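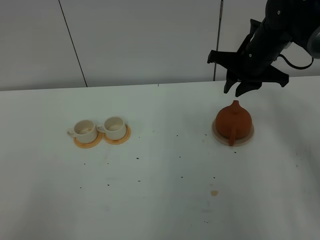
4. Why small contents claims get padded, and why they get paid

4.1 Setting and material

The claims we studied were made on household contents policies sold by Flultance, a mid-sized insurer whose main office is in Najjar. We asked for claims below the level at which the company sends someone to the house. Flultance put that level at $4000, a number that appears in no public document and that every repeat claimant in our sample seems to have worked out anyway. After removing duplicates and files with missing pages, we were left with 900 closed claims, mostly for burst pipes, kitchen fires and break-ins.

Each file held the claimant's own list of lost or damaged goods, the handler's notes, and whatever proof had been sent in. Proof is a generous word. It covered store receipts, bank statements, a warranty card for a toaster that was not on the list, and several handwritten letters from relatives vouching for the quality of the rugs. Handlers accepted nearly all of it. Their manual tells them to look for "reasonable support," and an aunt is apparently reasonable support.

We call a list padded when it contains an item that the claimant did not own, or gives an item a value the claimant could not have believed. The second half of this definition caused trouble from the start. People believe remarkable things about the value of their furniture. We therefore left price alone unless the same file contained evidence of a lower one, and our estimates should be read as a floor.

4.2 How the lists are written

Most lists begin with the large goods and work down. The television comes first, then the sofa, then the computer, and by the second page the claimant is in the kitchen drawers. Padding was rare on the first page. Large goods leave a trail of paper behind them, and claimants know this. It was also rare at the very bottom, where people list things like clothespins with what reads as real grief.

The trouble sits in the middle. Coats, power tools, perfume, games and small appliances are costly enough to be worth adding and dull enough to pass. A claimant who would never invent a piano will quite happily own a second blender. In interviews, handlers described this part of the list as "the soft bit" and admitted to reading it faster than the rest, usually before lunch.

Tableware behaved differently. Two cups with their saucers (Figure 1) make up one line on the Flultance form, under "kitchen, other," and the handler has no box in which to record make, age or wear. One might expect such a vague line to attract abuse. It rarely did, probably for the simple reason that the sums are too small to be worth the typing. Where tableware was padded, it was padded boldly, as a full dinner service for guests who, judging by the number of chairs claimed, would have eaten standing up.

4.3 What the software saw

During the study period Flultance ran every list through Jomance, a scoring tool that gives each claim a mark and sends the high ones to a special team. The tool had been set up with care. It looked for round numbers, late reporting, new policies and past claims. It did not look at whether the goods would fit in the home.

The result was a system that was hard on tidy people. Claimants who rounded their prices to the nearest ten were flagged again and again, including a retired bookkeeper who had rounded down. Claimants who wrote $187.43 for a lamp they never owned went straight through. Once word of this spread, and we saw signs of it on two online boards, odd cents became more common on new lists. We doubt that lamps had changed.

Flagged claims were then handled by phone through Firiline, an outside call service. Its callers worked from a script, and the script opened by telling claimants that their file had been "selected for a customer care conversation." Claimants were not fooled. A fair number dropped an item or lowered a price within the first few minutes, before any question had been asked — which tells us something about the claims, and perhaps more about customer care conversations.

4.4 The cost of looking

The usual advice is that insurers should check more. Our files offer limited comfort on this point. A full review at Flultance took 5 working days, and for most small claims it cost more than it saved. Handlers understood this perfectly well. When asked why an obviously doubtful bicycle had been paid for, one handler's note reads, in full, "cheaper than arguing."

A lighter step did better. From March, one handling team asked claimants to say which room each item had been kept in. The question took no skill to ask and little time to answer. Padded items fell in that team's files by 30 percent compared with the others, and honest claimants did not seem to mind, apart from a few who used the space to complain about their storage.

We make no large claim for this finding. The team was small and knew it was being watched, and its members had been promised cake. The effect was still present when we closed data collection on 17/05/2018, by which time the cake had stopped. Section 5 takes up the question of whether it would survive claimants learning to expect it, given what happened with the lamps.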